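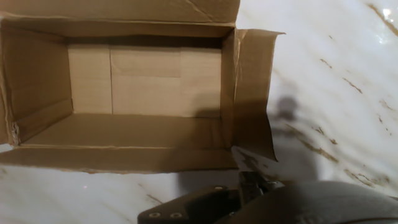

Fig. 3. Open cardboard box on a marble surface, back flap up.

3. Returning Your Plimedari Kettle

So the kettle and you have parted ways. These steps cover sending it back under the 114-day trial. Read them all before you start, especially if you are the sort of person who never does.

3.1 Empty the kettle and leave the lid open overnight. "Mostly dry" is a kind of wet.

3.2 Run the descaling cycle if the inside looks chalky. Hold the Boil button for 2 seconds until it beeps. It will beep again for reasons of its own.

NOTE: Owners of the Ivley base need to unscrew the foot ring first. The screw is small and likes to roll under refrigerators.

3.3 Wrap the cord loosely. Do not wind it around the spout, however neat it looks. 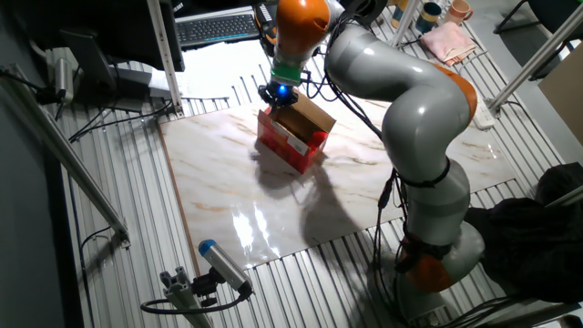 3.4 Put the kettle in upright, with the base beside it and crumpled paper in every gap. If you can hear it move, so can the mail carrier.

CAUTION: Do not fill the gaps with rice, socks or the manual. We have received all three.

3.5 Fill in the return slip. Under "Reason," one sentence is plenty. The field holds 500 characters, and Trilok Tripathi at the Rullby returns desk reads every one of them.

3.6 Fold the short flaps in, then the long ones, and tape down the seam. Tape the bottom too. Boxes have two ends.

3.7 Stick the label on the largest flat side and drop the parcel at any Vishwakarma counter before 4 p.m. Keep the receipt until your refund arrives.

NOTE: Kettles engraved with a name, a date or a joke can't be refunded. See Section 4, Repairs.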